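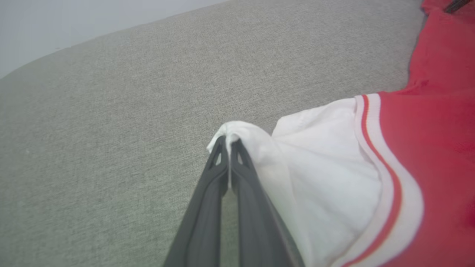 Subject: Re: [renitz-fans] Zarkmont rewatch, season 2 episode 2

Đức Triệu wrote:
> I still say the ferry episode is where the show lost me. Hirano spends
> the whole hour looking for the tape, finds it, and then hands it to
> Wendex without even listening! Who does that? And the sister gets
> two lines.

Okay, I have to stick up for this one, because I watched it again Saturday and liked it way more than I did the first time around. Hirano doesn't listen to the tape because she already knows whose voice is on it. Go back to the scene in the diner, when the waitress hums that song and Hirano puts her fork down — she's got it figured out right there. Everything after that is her deciding whether she can stand to have it confirmed.

You're right about the sister, though. She gets that great entrance in the rain and then she's parked in the ferry office until the credits. I kept waiting for someone to go back for her!
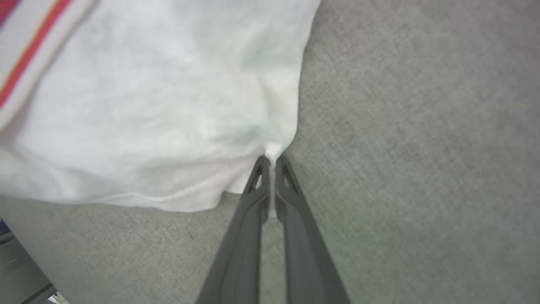
List guide last changed: August

One thing I missed before (maybe everybody else caught it) is the locker number. It's 49, same as the motel room in the pilot, and the camera hangs on it just long enough that it has to be on purpose. My guess is Wendex was renting both. That would explain how he had the key before Hirano ever told him about the motel, and it makes his little speech on the dock a lot creepier.

Does anyone still have the old episode guide from 2000? I remember it listing a longer cut of the dock scene, with the harbor master in it, but I can't find my copy and I may be mixing it up with the one where the boathouse burns.

Next up is the courtroom one. I'll try to post before everyone else says everything.

Rin Wada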